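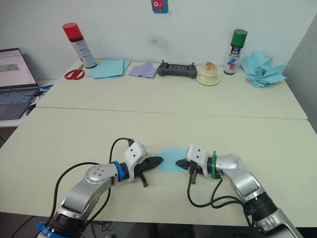 A sheet of light blue paper on a pale tabletop, with a gripper on either side.

How to Start Walking Again in Your Sixties (When Your Knees Would Rather You Didn't)

Updated Tue 16 January

I let my walking go over about two years. First it was a bad winter, then a sore knee, then I'd just got out of the way of it, and by the time I noticed I was getting the car out to post a letter. So this is how I got going again, step by step (sorry), with the bits I got wrong left in so you can skip them!

I'm sixty-eight and I'm not a doctor or a physio. If you've had a fall lately, or a heart problem, or you get chest pain or dizziness when you're up and about, please have a chat with your GP before you do any of it. Same goes if one of your legs swells up or a joint is hot and red. That wants looking at by somebody who knows what they're doing, not a page off the internet.

What you'll need

Shoes you can walk in, a notebook or the back of a calendar, and something that counts steps. I use Deteo on my phone and it's fine, a bit fond of sending me little trophies. A cheap clip-on pedometer does the same job. You can skip the counting altogether and go by the clock if you'd prefer, and I've put the minutes in as well.

Step 1: Find out where you're starting from

Don't change anything for a week. Just carry the phone or wear the clip from getting up to going to bed, and write the number down each night. I was very tempted to go for a big march on the first day to make the number look better, and I did, and then I had to start the week again.

My daily average came out at 2,417. I'd have guessed twice that! I was quite cross about it for an afternoon. But you do need the real figure, as everything else gets built on top of it, and if you start from the number you wish you had you'll be on the sofa with a bag of frozen peas by Thursday. Ask me how I know.

If you're going by the clock, jot down how long you're on your feet and moving in one go before you want to stop. Mine was six minutes.

Step 2: Sort your shoes out

I had been walking in a pair of flat slip-ons with no back to speak of. Lovely for the kitchen. For pavements you want a heel that's held snugly, a sole that bends at the ball of the foot and doesn't fold in half in the middle, and enough room at the front to wiggle your toes. Buy them in the afternoon when your feet are at their biggest, and take the socks you'll be wearing.

Laces or a strap beat slip-ons every time. If you struggle to bend down to do them up, elastic laces are brilliant, you tie them once and then never again.

Step 3: Pick one short walk and do it to death

I can't say this strongly enough, pick something so short it feels silly. Mine was to the post box on Hender Road and back, which is 160 metres each way according to the map. That was it. That was the whole walk, once a day, for the first fortnight.

What helped was that I never had to decide anything. Same route, same time, straight after breakfast before I'd sat down again (once I've sat down I'm finished). I knew where the wobbly paving slab was and which garden wall was the right height to perch on.

If you'd rather not be seen going up and down your own street, try a supermarket. Level floor, loos, a trolley to hang on to, nobody looks twice. I did a good many of my rainy ones up and down the aisles of the big shop in Tralto and came home with far too much cheese.

Step 4: Warm up at the kitchen worktop

I skipped this for weeks and my knees told me about it. It takes two or three minutes. Hold on to the worktop or the back of a sturdy chair the whole time.

March on the spot, gently, for a slow count of twenty.

Go up on your toes and down again, eight times. Slow on the way down.

Stand on one leg and swing the other forwards and back like a lazy pendulum, then change over. Little swings. You aren't kicking a ball.

Sit down on the chair and stand up again, five times, using your arms if you need to. This one is worth doing even on days you don't walk. I couldn't manage it without pushing off my thighs in the beginning and I can now, mostly.

Step 5: Add a bit, then stay put

Once the silly little walk really does feel silly, add to it. I added 388 steps a day, which sounds oddly exact, but it's simply what it took to carry on past the post box as far as Grabowska, the bakery on the corner, and come home again. Go as far as your own next landmark and don't fret over the number.

Then stay at that level for two weeks before you add any more. Two whole weeks, even if you feel marvellous. I got carried away in December, went all the way round the park with my sister on a lovely bright day, and didn't walk properly again for nine days. So the rule on my calendar now is one landmark at a time.

On the clock, that works out at adding two or three minutes and holding. I got from six minutes to 15 without stopping, and it took me longer than I thought it should.
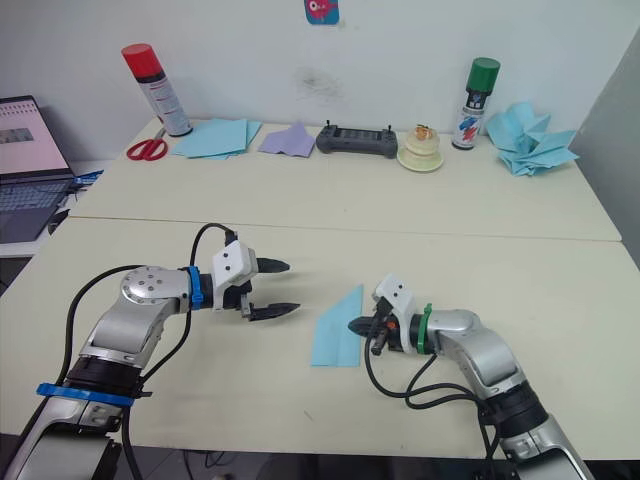 Step 6: Learn your own aches

I had a few sessions with a physio, Dumisani Van Wyk, and the most useful thing I got from him was a way of telling a grumble from a warning. He has me score the knee out of ten before I go out, then again when I get in, and again the next morning. If it's gone up a point or two but it's back to normal by morning, carry on as you are. If it's still up the next day, do less next time, but do something. If it's sharp, or the knee gives way, or I'm limping, I stop and ring someone.

Before that I treated every twinge as a reason to rest for a week, so I was forever starting over. My calendar is covered in little 3s and 4s now and it's rather reassuring to look back at them.

Step 7: Have a plan for bad weather

Ice is a no from me. I don't care how good my run of days is. On icy mornings I do laps of the hall and front room with the radio on, up to 15 minutes if the programme's any good, and I do the sit-to-stands twice.

For plain old rain, get a coat with a hood that turns when your head turns. Mine used to stay facing forwards when I looked left to cross the road, so I was looking at the inside of a hood. And something bright or reflective for the late afternoons, please.

Things I get asked

Do I have to get to ten thousand? No. I've not been anywhere near it. I'm sleeping better and I can do the station stairs without a breather, and that'll do me.

Should I use a stick? If it gets you out of the door, yes! Get the height checked, though. Stood up straight in your shoes with your arm hanging down, the handle should come level with the crease of your wrist. Hold it in the hand opposite the bad knee, which feels wrong for a day or two and then doesn't.

What if I miss a few days? Go back one landmark and start from there. Had a cold for a week before Christmas and went back to just the post box for three days, then on to the bakery again.

What about hills? I left them alone for the first three months. Going down is harder on my knees than going up, so when I did try one I walked up it and caught the bus back.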